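Hustis Bedroom Folding Set

README

Contents

1. What is in the set
2. Rooms and beds
3. Garments
4. How a fold is written down
5. Folder layout
6. Known problems
7. Use and credit

1. What is in the set

The Hustis set covers laundry folded on beds in ordinary homes. It has 151 folding sessions, each one a single garment on a single bed. Every session has pictures, a short text record and a line in the index file. Shirts, trousers, towels and pillowcases make up most of it. Socks and underwear were left out.

Beds were chosen over tables because that is where a lot of people fold. A bed gives under the hands, the cover moves with the cloth, and the print on the cover competes with the garment. Anyone who only needs clean outlines on a flat surface will be better served by the table set, Ollance, which uses the same record format.

2. Rooms and beds

The sessions come from 16 bedrooms. Room lighting was left as it was, so some sessions have daylight from one side and others have a ceiling lamp. Covers stayed on the bed as the household had them. Pillows and folded blankets were moved only if they were in the way of the garment.

Patterned covers are marked "busy" in the index. Plain ones are marked "plain". Striped covers count as busy. A plain cover with a printed border counts as plain if the garment does not touch the border.

3. Garments

Dark garments on light or patterned covers are the easiest to find by outline and the hardest to read inside the outline. Seams, pockets and creases fade into the cloth. The dark cloth group has its own tag, "dark", and should be looked at separately before any totals are reported.

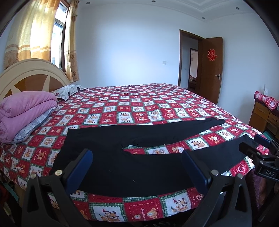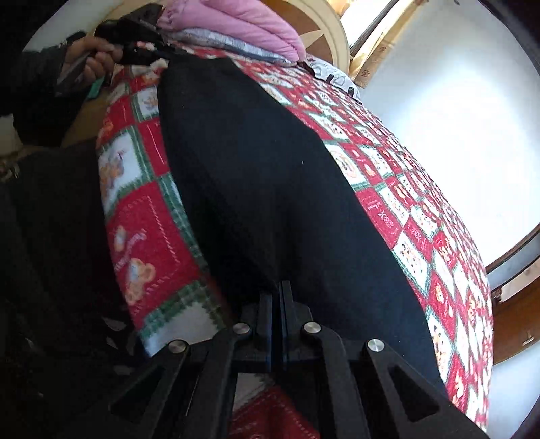
Trousers are recorded from the waistband down. The record names the leg that lies on top once the first fold is made, and says whether the seat was tucked in or left out. If the legs are spread at the start, the start state is "open". If one leg already covers the other, it is "closed". The words left and right always mean the wearer's left and right – this differs from Ollance, where they mean the side of the table.

4. How a fold is written down

Each record is a plain text file with one step per line. A step has a verb, a part and a target. The verbs are lay, fold, turn, smooth and move. Typical lines for trousers:

lay trousers open
smooth left leg
fold left leg onto right leg
fold hems to waistband
move to foot of bed

Smoothing is written down only when it changes the shape of the garment. Small corrections at a hem or cuff are skipped. If a fold was undone and made again, both attempts stay in the record and the first is marked "redo".

5. Folder layout

pictures/ – one folder per session, named by session number
records/ – text records, same numbers
index.csv – session, room, garment, cover, start state, tags
rooms.txt – short notes on bed size and light

6. Known problems

Two session folders have the wrong garment type in the index. Both say "trousers" and should say "leggings". The records themselves are right.

Quilts with raised stitching sometimes cause small ridges in thin cloth. These were not marked as creases in the first release and still are not.

7. Use and credit

The set is free for teaching and research. Please name it as the Hustis Bedroom Folding Set and give the release number from index.csv. Corrections to records can be sent in as a plain text file with the session number on the first line. They go into the next release, planned for December.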